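Jurnero Wohnforum › Kinderzimmer › Oberflächen und Farbe

Thema: Wickelkommode und Wandregal farblich aufeinander abstimmen - Öl, Lasur oder Lack?

Plemley
Wir richten ein kleines Zimmer auf der Nordseite ein, fertig soll es bis Dezember sein. Vorhanden ist eine Wickelkommode mit Deckplatte aus Kiefer, gebraucht übernommen, die alte Beschichtung ist vollständig abgeschliffen (zuletzt Korn 180). Dazu kommt ein Wandregal aus Birke, noch roh. Die Wände sind in einem gebrochenen Weiß gestrichen.

Das Problem: Kiefer zieht mit der Zeit ins Gelbe, Birke bleibt deutlich kühler. Ich möchte beide Teile auf einen ähnlichen Ton bringen, ohne die Maserung komplett zuzudecken. Zur Auswahl stehen Hartöl mit Weißpigment, wasserbasierte Lasur oder deckender Lack in Grau.

Die Deckplatte wird regelmäßig feucht abgewischt. Speichelfestigkeit nach DIN EN 71-3 setze ich voraus.

Riviere
Kurze fachliche Korrektur: EN 71-3 regelt die Migration bestimmter Elemente, also Schwermetalle und Ähnliches. Speichel- und Schweißechtheit ist DIN 53160. Viele Gebinde tragen beide Angaben, manche nur eine. Also auf dem technischen Merkblatt nachsehen, nicht auf dem Etikett.

Zur Sache: weiß pigmentiertes Öl, zwei dünne Aufträge, Überstand nach 15 Minuten restlos abnehmen. Auf Kiefer dämpft das die Gelbfärbung, verhindert sie aber nicht.

Grerex
Öl auf einer Wickelfläche würde ich nicht nehmen. Pflegecreme und Feuchttücher greifen die Oberfläche an, nach ein paar Monaten sind matte Ränder da. Wasserlack, seidenmatt, dreimal gerollt, Zwischenschliff mit 240. Danach ist Ruhe.

Riviere
Matte Ränder lassen sich bei Öl partiell nacharbeiten. Beim Lack muss bei einer Beschädigung die ganze Fläche angeschliffen werden. Außerdem liegt auf der Platte ohnehin eine Auflage.

Grerex
Die Auflage deckt nicht bis zur Kante. Genau dort stehen dann die Flaschen.
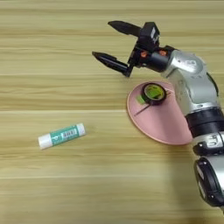 Plemley
Zum Farbton noch eine Präzisierung. Mir geht es um den Kontrast zwischen Früh- und Spätholz, der bei Kiefer nach dem Ölen stärker hervortritt. Helle, lange Streifen in Beige und weichem Gelb wie auf der Tischplatte im Foto wären für mich noch in Ordnung, auch mit einzelnen dunkleren Linien dazwischen. Kräftiges Orange scheidet aus. Das Regal hängt direkt über der Kommode, Unterschiede fallen also sofort auf.

Jirayu Duangkaew
Dann Probeflächen anlegen, und zwar auf der Rückseite der Originalteile. Baumarktleisten nehmen das Pigment anders auf. Reihenfolge bei mir: Staub absaugen, Fläche leicht wässern, trocknen lassen, Fasern mit 240 brechen, dann erst auftragen. Beurteilen bei Tageslicht und zusätzlich bei der Lampe, die später im Zimmer hängt. Bei Nordlicht wirkt jedes Weißpigment einen Schritt kälter.

Die Birke würde ich nur einmal weiß ölen, die Kiefer zweimal. Damit liegen sie nah beieinander.

Wanpen Kaewkla
Bei Birke Vorsicht, die nimmt ungleichmäßig auf und wird fleckig. Mein Regal ist 61 cm breit und hatte nach dem ersten Auftrag zwei dunklere Zonen, beide am Hirnholz. Hirnholz feiner schleifen als die Fläche, das hilft etwas.

Ich habe mich am Ende anders entschieden: Kommode geölt, Regal deckend hellgrau. Zwei Hölzer auf einen Ton zu zwingen hat bei mir nur Zeit gekostet.

Grerex
Sage ich ja. Deckend.

Riviere
Sie hat die Kommode geölt.

Plemley
Danke, ich lege am Freitag vier Proben an: Öl einfach, Öl doppelt, Lasur, Lack. Den Lack teste ich nur auf der Birke. Wie lange sollte das Öl aushärten, bevor das Zimmer genutzt wird?

Riviere
Belastbar je nach Produkt nach einer bis zwei Wochen. Mit Wickelkommode lieber vier, bei guter Lüftung und nicht unter 18 Grad. Getränkte Lappen ausgebreitet im Freien trocknen lassen, Selbstentzündungsgefahr.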